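Keeping the night shift awake

Smaranda Coman has run the overnight desk at Pendereo for three years, and she still eats lunch at 2 a.m.
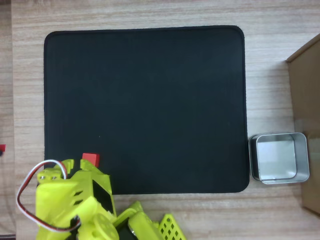

"People think the hard part is staying up," she says. "It's sleeping at noon when the neighbor is mowing."

Her team has 26 people, most of them parents. In August she stopped rotating shifts every week and let staff stay on nights for 21 days at a time. Fuseini Gyamfi, who works the phones, was against it at first. "I thought I'd never see my kids," he says. "Now I take them to school and then go to bed - it works."

Coman wants longer breaks next. "Thirty minutes is too short at that hour," she says. She has asked for 45.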